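关于我们

很多人第一次来 Callemow,都是先在门口转一圈,看看招牌,再看看旁边那条窄窄的送货道,然后打电话问:“你们是卖架子的,还是卖零件的?”两样都沾一点边,说起来话有点长,您要是不赶时间,就泡杯茶慢慢看。

我们做的事情,是替中小型工厂和维修店整理、存放、分拣那些又小又碎、形状又怪的塑料件和金属件:支架、卡扣、护罩、垫块、安装座,还有许多连客户自己都叫不出正式名字,只好叫“那个弯的”“那个带两个耳朵的”。这些东西单价不高,占地方却一点也不含糊,等到要用的时候偏偏又找不着。一条装配线停下来,常常就为了一个手掌大的小件。我们接手以后,给它们分好类,装进筐里,贴好标签,放上架子,客户要多少,我们就拣多少送过去。

公司最早只有4个人,租的是一间旧印刷车间的后半截。那时候没有像样的货架,几张拼起来的旧工作台就算是库房了,零件装在水果店要来的纸箱里,梅雨天一到,箱底软得托都托不住。有一回搬箱子,整箱卡扣从底下漏出来,滚得满地都是,大家蹲在地上捡到晚上九点多,一边捡一边商量,明天无论如何要去买塑料筐。第二天真的去买了,蓝的白的都有,是店里剩下的尾货,颜色凑不齐,老板便宜卖给了我们。后来我们有钱买一色的了,反倒看惯了蓝白相间,就一直这么配着用下来。

第一个长期客户是 Drundgate,做小型车辆附件的,当时他们的仓库正在翻修,有一批货没有地方放,问我们能不能代管两个月。两个月之后仓库修好了,货却没有搬回去,他们说放在我们这里,找起来比自己家里还快。这句话我们高兴了很久,到现在新同事入职,老同事还是会拿出来讲一遍(讲的时候多少会添一点油加一点醋,请多包涵)。

再后来有了 Prinivero 和 Triantafyllou 两家。Prinivero 的东西多半又薄又长,怕压怕弯;Triantafyllou 的则是什么都有,一张订单里能有几十个品种,每种只要三五个。伺候好这两家,我们的本事才算真正长出来。如今登记在册的零件品种一共是1,106种,最小的比指甲盖还小,最长的要斜着才放得进筐里。

搬到现在的地方以后,面积宽裕了,有800平方米。地方一大,反而更要讲规矩,不然东西就会像水一样,哪里有空就往哪里淌。我们花了一整个冬天重新规划,把存放、分拣、打包三块分开,通道留够宽度,推着东西也能错得过身。分拣区特意铺了灰色地毯,这在仓库里不太常见,来参观的人总要问一句。小件掉在硬地面上会弹,一弹就不知道弹到哪个角落里去了,掉在地毯上多半就老老实实待在脚边。再说站一天下来,脚底也舒服得多。

打包区我们也费了不少心思。早先大家图快,一卷胶带一把剪刀走天下,封出来的箱子各有各的长相。现在每个人上岗之前,都要先跟着老同事包满一个星期,学会怎么垫、怎么裹、哪里要留一点余地。有棱角的件先护住角,表面光亮的件之间要隔开,细长的件尽量顺着一个方向放。装完以后轻轻晃一晃,里面没有响声,才可以封口。这些办法都很土,写在墙上也就一张纸,可是真要每一箱都做到,还是得靠人心里当一回事。

至于平时的日子,其实挺安静的。早上七点半开门,先开灯,再烧水,然后各人把自己那一片走一遍,看看有没有昨天没归位的东西。九点以后订单陆续进来,忙的时候话都顾不上说,中午大家凑在一张长桌上吃饭,谁家带了腌萝卜,一定会被分光。下午三点半是截单时间,过了这个点进来的就排到第二天,急件另说。客户里有几位老朋友,总是踩着三点二十八分发单子过来,我们也都习惯了,到了那个时候会有人自动坐到电脑前面去等。

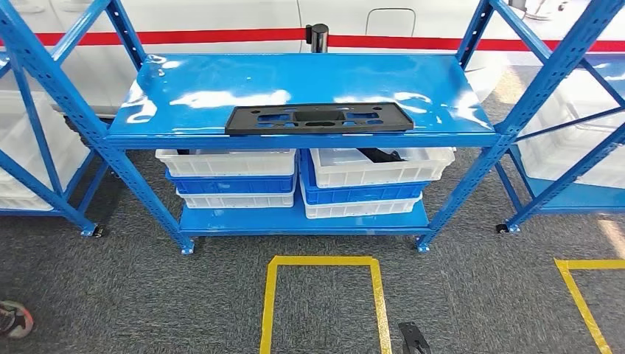
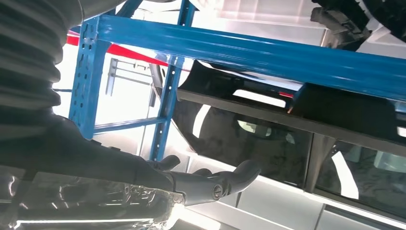
说到架子,我们用的是免螺栓的角钢货架,当初挑了很久。试过木头的,受潮以后隔板会翘;试过固定在墙上的,整理一次库位就像搬一次家。最后定下来的是蓝色喷漆的钢架,立柱上一排排都是孔,侧面有斜撑。分拣用的几组做得矮,只有上下两层,底下装了黑色小脚轮,要换位置推着就走。上层平时尽量少放东西,留出来当台面用,拣到一件先平放在前沿,像那件长方形、开着好几个孔的黑色塑料支架,正反面看清楚了,再决定进哪一只筐。下层摞筐,白、蓝、白,三只一摞,两摞并排,两边的侧壁都是镂空的,透气,不掀开也能大致看出里面还剩多少。筐与筐之间不留太多空当,但是也不塞死,手要能伸得进去。新来的同事往往喜欢把架面堆满,觉得这样才不浪费,过上几天自己就会腾出来,因为没有地方搁手里的东西实在太别扭了。

筐子本身也有讲究。我们规定每摞最多三只,再高就要弯腰侧身去够,容易碰倒。一只筐里最好只放一种零件,量实在太少的,可以用隔板分成小格,标签贴在朝外的短边上,写编号、品名和入库月份。字要写大一点,年纪大些的同事不戴老花镜也要看得清。空筐一律倒扣着收,一来不积灰,二来远远一看就知道是空的。每到月底有一个下午不接普通订单,专门用来清筐,把筐底的碎屑和毛边倒干净,该洗的洗,该换的换。换下来的旧筐舍不得扔,附近种菜的邻居会来要,听说拿去装葱装蒜很好用。

我们对送来的货也有几点小小的请求,写在这里,免得电话里说不清楚。同一批里有左右件的,请分开装袋,左右件长得太像,混在一起分拣起来十分费眼睛。有油的件请先沥干再送。随货的清单,手写的也行,只要品名和数量能对得上。如果您自己也说不清某个零件叫什么,不要紧,附一张草图或者说一说它装在什么地方,我们会先给它起一个临时名字,等您确认了再正式登记。Triantafyllou 那边有一款垫块,临时名字叫“小馒头”,叫了快一年,正式编号反倒没有几个人记得住了。

常常有人问,量很小的生意你们接不接。接的,一筐也接。我们自己就是从几只尾货筐子起家的,知道小本生意的难处。最短存放期是一个月,按筐计费,中途加减都可以,不另外收手续费。第一次合作的朋友,我们建议先送5筐过来试一试,看看取货的速度和包装合不合心意,觉得好再把其余的慢慢搬来。要是试下来觉得不合适,我们照原样包好给您送回去,大家还是朋友。

也欢迎您过来看看。工作日上午十点到下午两点之间比较从容,有人能陪您把存放区和分拣区都走一遍,您带几件自己的零件来更好,当场就可以商量用什么筐、怎么放、要不要垫东西。请穿平底鞋,包和外套可以寄放在门口的柜子里。十二月因为要盘点,参观会暂停,取货送货照常。停车请开到楼后面,从送货道进来左转,看到一棵歪脖子枇杷树就到了。枇杷熟的时候可以随便摘,就是有点酸。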